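Ticket 594: bag unpacking stalls at the handles
Project: Nisodwood
Status: open
Opened: April 14, 2022

Right, I'm opening this one properly because we've been moaning about it in the chat for ages and none of it is written down anywhere.

The job is the one on the Nisodwood chore list called "unpack the shopping". Paper carrier on the table, arm goes in from the top, takes things out, puts them down. A five-year-old can do it while watching telly. Ours gets the first item out fairly happily and then has a wobble as soon as a handle drifts anywhere near a finger.

What I'm seeing: the arm comes down over the bag, slows, stops short, backs off, then has another go from nearly the same place. It'll do that up to 7 times before the Murneck planner gives up and logs "no approach found". No collision flag and no motor fault. It just dithers!

Things I've tried so far, in the order I tried them:

Restarted everything. Obviously. No change.

Went back to the March build of the planner. It was braver but it hooked a handle on the way out and took the whole bag for a walk, so I put the new build back on. I'd rather have dithering than that.

Folded the handles down outside the bag by hand. Works a treat, every time I tried it, but then I'm doing the fiddly half of the chore myself and the machine's getting the credit.

Swapped to the stiffer bags from the Amarasinghe order. Slightly better. They stay open on their own, so the fingers have more of a gap to aim at. The handles are stiffer too though, and they spring back.

Turned the depth filtering down. My thinking was that a twisted cord handle is so thin it comes and goes between readings, so one moment there's an obstacle and the next there isn't. Turning it down made the handle show up more steadily, and then the planner treated the whole loop as a solid wall. Ha.

So I reckon there are two problems and they've been hiding behind each other. One is seeing the handle at all. The other is knowing that it's only paper, and that shoving it gently aside with a knuckle is completely fine. People do that without looking.

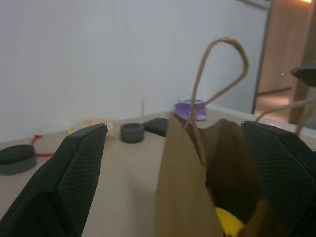 Can it unpack a bag of shopping without someone standing next to it yet?

Not with cord handles, and I wouldn't leave it alone with an open-topped box either until it's had a good long run without stopping.

I did ring the Hivora support line about the fingers. They were nice about it and suggested slimmer tips, which would help with getting in but leave less to hold on with - and we picked these for the grip in the first place. I've asked for a pair on loan anyway.

Next steps, unless anyone objects:

Add a "soft obstacle" class to the planner with a low push force, handles only to begin with. I don't want it deciding that mugs are soft.

Have it take a second look from the side before going in. Costs us 3 seconds or so a go and I can live with that.

Log which handle it stopped for, near or far. At the moment we only log that it stopped, which is no use to anybody.

I've left the run folder on the shared drive under the ticket number. Please don't tidy it. If you try the side look before I do, stick your settings in a comment here, including the ones that didn't work.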